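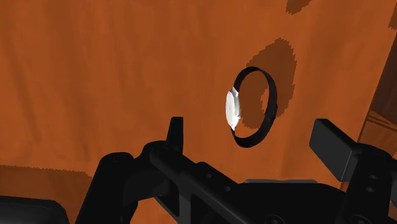 Skelo Cell Review, minutes of the fault meeting, 10/12/2023

I'm on notes again, so apologies in advance for my typing. We skipped the usual round of updates and went straight to the watch task, which is why most of us came.

1. What went wrong
The Quintana build of the simulator let the gripper keep closing after the stop command. The log shows the stop arriving and being accepted, and then the fingers carry on for another 24 control steps before they quit. On a simulated watch that costs us nothing, but the same controller code is supposed to go onto the real arm in March, and I don't think anyone in the room liked the thought of that (I sure didn't!).

We went back through 3,000 saved runs and the fault shows up in 4 of them. All four are watch pickups with the strap up on its edge. The basketball runs are clean.

2. Likely cause
Best guess so far is the Teller grip module. It has its own little queue of finger commands, and the stop doesn't clear that queue, it just gets in line behind it. Thin objects make the module send lots of tiny corrections, so the line gets long. There was some back and forth over whether contact settings are part of it too. I'm not convinced, but we agreed to test it.
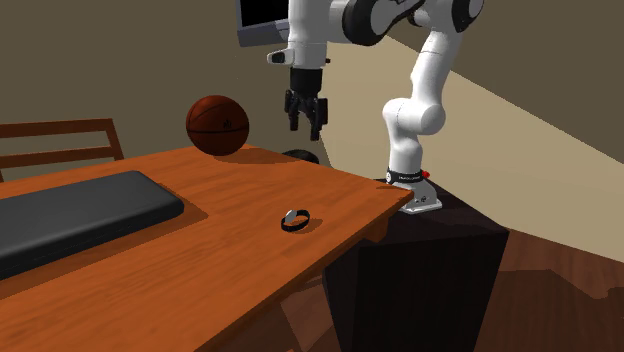 Can the arm itself keep moving after a stop, or is it only the fingers?
Only the fingers, going by the logs. The arm joints take the stop directly and freeze where they are in all four bad runs.

3. What we're doing about it
Stop will now empty the finger queue first, then hold position. We talked about opening the gripper on stop and decided against it, as a dropped object could be its own problem.
The watch task gets rerun 100 times with a stop thrown in at random points, once with the old contact settings and once with the new ones.
No controller code goes over to the Skollport lab until both sets come back clean. I know that squeezes the March date, and yes, I said so out loud.

4. Other stuff
The fault log still writes its times in two different formats and it drove me nuts all week. I'm fixing it myself. We ran out of time for the camera item, so it moves to the top of the next agenda.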